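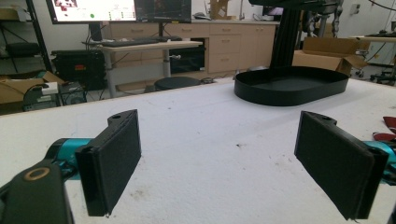

Fig. 2. Mesa blanca con la bandeja negra al pie de la columna. Al fondo, escritorio, monitores y muebles bajos.

Categoría: Guías de montaje > Talleres y salas de trabajo

4. Colocar la mesa y ordenar alrededor

Antes de empezar: sección 3 terminada, patas niveladas, tornillos apretados. Si la mesa baila, volver atrás. No seguir.

4.1 Tablero

1. Pasar un paño húmedo por todo el tablero blanco. Las motas oscuras y los manchurrones se ven mucho en este acabado, es normal, salen casi todos con jabón neutro.
2. Secar. No dejar charcos junto a la columna.
3. Nada de estropajo ni disolvente. La superficie tiene algo de textura y el estropajo la deja brillante a corros.

Nota: si queda una mancha después de dos pasadas, dejarla. Frotar más es peor.

4.2 Columna y bandeja

1. Columna vertical negra hacia el fondo de la mesa, lado derecho. Aprieten la base a mano y luego media vuelta de llave.
2. Bandeja ovalada al pie, con el reborde hacia arriba. Va suelta, sin tornillos.
3. Dejar libre el centro del tablero. Es zona de trabajo, no de almacén.
4. En la bandeja solo piezas pequeñas: tornillos, arandelas, clips. Vaciarla al acabar el turno.

PRECAUCIÓN: no mover la mesa tirando de la columna. Se levanta entre dos personas, por el tablero, y con la bandeja quitada.

Retales y trapos: al cajón. Los rojos de la figura están junto a la mesa y ahí no deben quedarse, acaban en el suelo.

4.3 Escritorio y monitores

1. Escritorio claro con estructura gris, delante de la fila de armarios. Comprobar que los cajones abren enteros antes de fijar nada.
2. Los 2 monitores juntos. Teclado negro delante, sobre el escritorio.
3. Maletín de equipo debajo del escritorio, etiqueta roja a la vista.
4. Taburete redondo cerca pero fuera del paso.
5. Enchufar a la regleta de 220 V. La regleta sujeta a la pata, nunca colgando.

Nota: el hueco negro de los muebles, debajo de los monitores, no se tapa. Ni cajas ni abrigos ni nada.

4.4 Cajas y estantería

Aquí es donde se pierde tiempo. Por orden:

1. Cajas abiertas del suelo: vaciar, plegar, fuera. Si aún tienen material, cerrar y a la estantería metálica negra de la izquierda.
2. La caja de encima de los armarios puede quedarse si pesa poco. Etiqueta mirando al pasillo.
3. Aparatos del suelo con etiqueta blanca: apuntar el nº de inventario antes de moverlos. El último dado de alta es el 2916.
4. Lo pesado en la balda de abajo. Siempre.
5. Silla de ruedas de oficina metida bajo su mesa al terminar.

PRECAUCIÓN: estantería anclada a la pared antes de cargarla. Kit de anclaje Trolham, ref. 123, viene en la bolsa pequeña. Si falta la bolsa avisar a Onni Kiiskinen y no cargar las baldas de arriba mientas tanto.

4.5 Repaso final

- Tablero limpio y seco, centro libre.
- Bandeja apoyada del todo, sin cables debajo.
- Cajones de los armarios abren sin rozar.
- Suelo despejado entre la mesa y el escritorio. Paso libre para una persona con una caja en brazos.
- Cartón plegado y llevado al contenedor antes de las 18:00.

Si algo no cuadra con el plano de planta, manda el plano. Cambios a Kaisu Lehtinen por escrito, de palabra se olvidan. Revisado en noviembre, falta actualizar la lista de repuestos del taburete, ira en la próxima versión.

Sigue en sección 5: iluminación y toma de tierra.

Compartido 123 veces · 2 comentarios

Guías relacionadas
Nivelar las patas de la mesa Bredberg
Anclaje a pared de estanterías Trolham
Armarios bajos Ekley: ajustar cajones que rozan
Taburete Salminen: montaje y repuestos
Plegar y almacenar cartón sin ocupar el pasillo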